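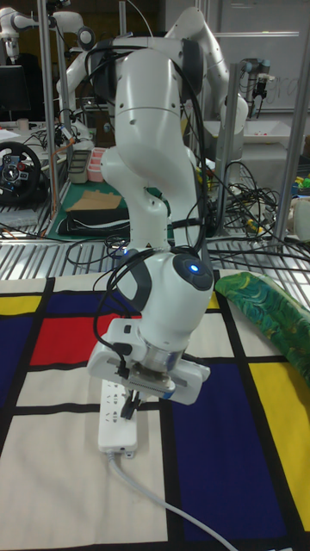

One of the arms at the Lillell practice bench, with a power strip under the gripper.

Questions from the floor about the arms

Since the notice went up we've had a steady stream of questions, some at the bench, some on paper slips and one on a napkin. We've tried to answer them all in one place. Updated Mon 1 July.

Is my job going away?
We know this is what most people read first, so we'll be plain. The arms are going onto the returns line, where power strips and other small electrical goods get picked up, turned over and sorted. The people who sort there now keep their positions and their pay grade through the trial, which runs until October. What happens after that will be talked over with you, in person and before anything is signed.

What will change in my day, then?
Less reaching and more checking, mostly. You'll set items out, watch the pick, and step in when the arm gets it wrong (and it will, so please don't feel shy about stepping in). Some of you have told us you like the rhythm of sorting by hand, and we hear that - two of the stations will stay fully manual.

Why do cords give it so much trouble?
A box keeps its shape and a cord doesn't. The body of a power strip is a fairly easy thing to grab, but the cable can trail off in any direction, snag on something or pull the strip crooked on the way up. Anyone who has emptied a returns tote knows the feeling! This is exactly where your experience helps, so if you have a trick for handling cords, come and show us.

Why is there a colorful cloth on the table?
We change the table covering from time to time so the arm gets practice on busy backgrounds as well as plain ones. Our own benches are never plain for long.

Do I need to know computers?
No. Training takes two shifts, paid at your normal rate, and covers starting, pausing and stopping the arm and writing up a bad pick. Ismail El Ouafi teaches it, and he's very happy to go over things a second time, or a fifth.

Will it keep track of how fast I work?
The Kiani log records what the arm picked and whether the item was sorted correctly. It doesn't record your name or your pace, and supervisors can't use it in reviews.

Can I say no?
Yes, for the whole trial. Tell your shift lead and you'll be placed at a manual station or in packing.

Who do I ask about something else?
Call extension 3842, or drop a slip in the box by the time clock - we read them every week, napkins included.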